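Mobile Game Support and Testing, handout for unit 7
Notes by Gheorghița Ghiță

OK, so last time we got as far as the login screen, and half of you asked what happens when a location game loads fine but puts the player in the wrong spot. We call that drift, and I love it as a topic because everybody has a story!

Our practice app is still Celtetti, the little walking game built on the Fultent engine. Please update it before class (the January build had a map bug that will only confuse you).

Start with the phone, always. Is precise location switched on for the app? Is battery saver running? I once spent a whole evening digging through server logs for a player whose phone was in power saving mode, and I'm still a bit sore about it.

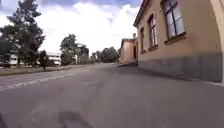

Paved area with grass and trees along the left side.

Next, ask how far off the marker is. If it jumps 15 meters back and forth, that's ordinary signal noise, and the player can usually wait it out. If it sits 600 meters away and never moves, you're probably looking at an old cached position — so force close the app, open any map app, let it find the player, and then go back to the game.

Buildings matter too. Signals bounce off walls before they reach the phone, and the game believes the bounced one. Ask the player to walk into the open and try again before you touch a single setting. 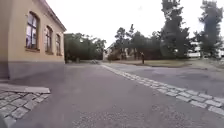

Building with round-topped windows.

Now, reinstalling. Players do it first and I wish they wouldn't! It wipes the local logs, and those are what we need. In the Munteanu ticket (it's in your reading pack) the player had reinstalled four times before writing in, and we had nothing left to look at.

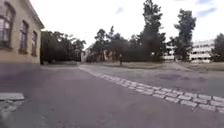 Reading time: 2 min

For homework, write a reply to the Emine ticket. She says her marker walks through the river every morning at the same point. Keep it under 500 words, ask for her phone model and app version, and give her one thing to try — just one, please, or you won't know which fix did the job. Bring it printed if you can, I like to scribble on them.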